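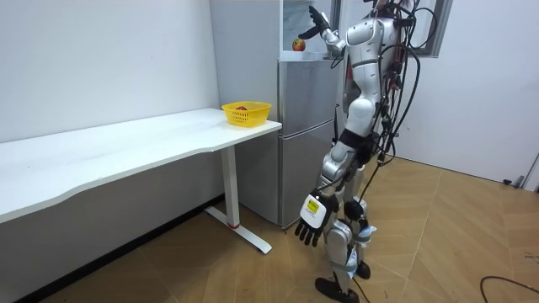
Does cold storage stop an apple from aging? It only slows the process, and the fruit keeps breathing in the dark.

Whitelaw growers store 496 bins each season – most of them russets.

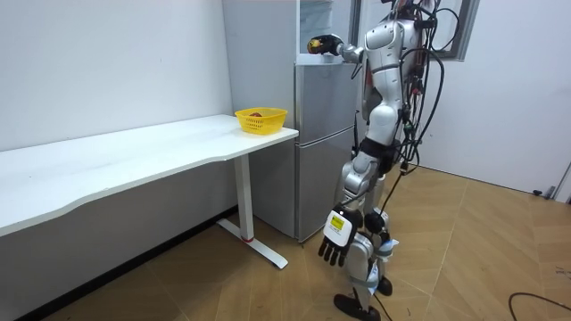 Home storage is a separate matter. The top of a two-door refrigerator is a common resting place, though Tayla Faulkner of the Whitelaw growers' office advises the crisper. 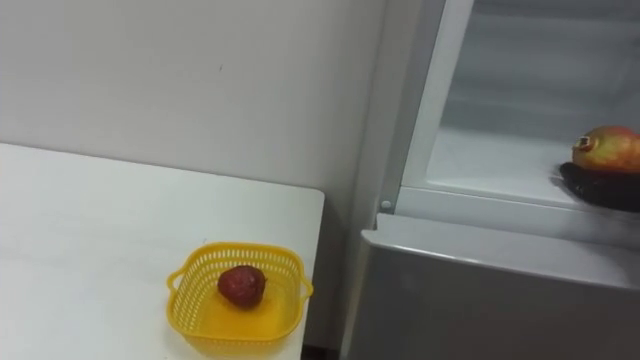

When does picking begin? Early fruit is ready in August.

Late varieties are held for 10 more weeks.
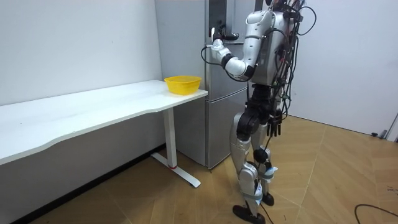

Selling the Crop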